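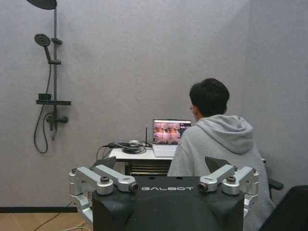 Brushed aluminium segments beside a matte black body with light grey lettering

Brushed finish

A brushed finish is a surface treatment in which metal is abraded in a single direction to leave a pattern of fine parallel lines. It is sometimes called a directional or satin finish, although in some trades "satin" is kept for surfaces with a shorter, less regular grain. The finish is applied mainly to stainless steel, aluminium, brass and nickel alloys. It is found on appliances, lift interiors, watch cases, door hardware, machine housings and architectural panels.

Appearance

The lines scatter light across the grain much more than along it. A brushed surface therefore shows elongated highlights that shift as the viewer moves, an effect known as anisotropic reflection. On a flat panel the highlight forms a band at right angles to the grain. On a turned part brushed around its axis, it forms a pair of opposed wedges, familiar from the bases of saucepans and the dials of older audio equipment.

The metal keeps its own colour but loses most of its mirror-like reflection. Small scratches that run with the grain are hard to see. Scratches across the grain are conspicuous and usually can't be removed without refinishing the whole face.

Production

Flat sheet is normally brushed on a wide-belt machine before it is cut and folded. Coated abrasive belts remove mill marks, and a finer belt or a non-woven nylon pad then sets the final grain. Curved and cast parts are finished by hand or on a wheel, and the grain is made to follow the longest dimension of the part unless a drawing states otherwise.

Abrasives for the final pass are commonly coarser than those used for polishing. Papers as fine as 4000 grit leave a surface that most people would describe as polished, and the directional effect is largely lost. Surface roughness is measured across the grain, as a reading taken along it gives a misleadingly low figure. A mean roughness above 2 micrometres is generally considered coarse for interior work.

Welded joints interrupt the pattern. They are ground flush and then re-grained with a hand-held linishing tool, a step that often takes longer than the weld itself.

Protection and care

Brushing increases the exposed area and leaves grooves that hold dirt and chlorides. Stainless steel in coastal locations may develop tea staining, a brown surface discolouration, sooner when the grain runs horizontally. Aluminium is usually anodised or lacquered after brushing. Anodising preserves the texture — heavy caustic etching beforehand will soften it.

Cleaning is done with a soft cloth and mild detergent, wiping along the grain. Steel wool should not be used on stainless steel, as embedded particles will rust.

Specification

Terms vary between suppliers. Benito Paredes, in the Goicoechea handbook of metal finishes (entry 516), recommends that buyers approve a physical sample and hold it for comparison with each batch. The Poradine tables, also used in the sheet metal trade, list 70 named finishes, several of which differ only in the direction of the grain.

See also

Anodising
Bead blasting
Engine turning
Linishing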